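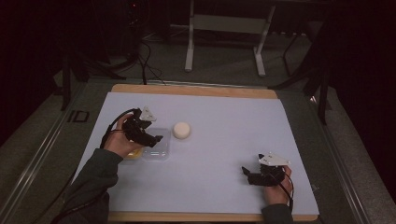 Toledo Road Family Supper Club

I have been meaning to write up the Maretti slow cooker for ages, and after a month of feeding my lot from it (and half the supper club, on one rather noisy evening) I finally feel ready!

It weighs in at 299 on the club's wish list, so I wasn't going to buy one on a whim. Hortensia Bermúdez lent me hers first, and I made her black bean stew, a rice pudding and a pot roast that fell apart the moment I looked at it. I handed it back and ordered my own that same night.
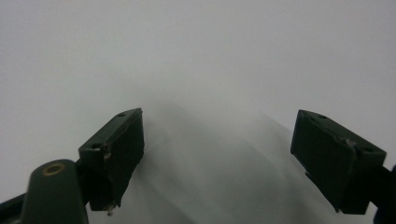

The low setting is where it shines – I put 700 grams of chickpeas in before the school run and they were creamy by supper, with no scorched bits at the bottom. High runs a little fierce for my taste, so do give sauces a stir. The lid is heavy and the handles get hot, and I do wish the timer beeped louder, as I can't hear it from the yard.

Mikkel Eskildsen swears by his old Jalano, and it is easier to wash, I'll grant him that. For soups and beans, though, I'd pick the Maretti again.

© Toledo Road Family Supper Club | Contact us | Back to top

We use cookies to keep this site running. Accept | Manage settings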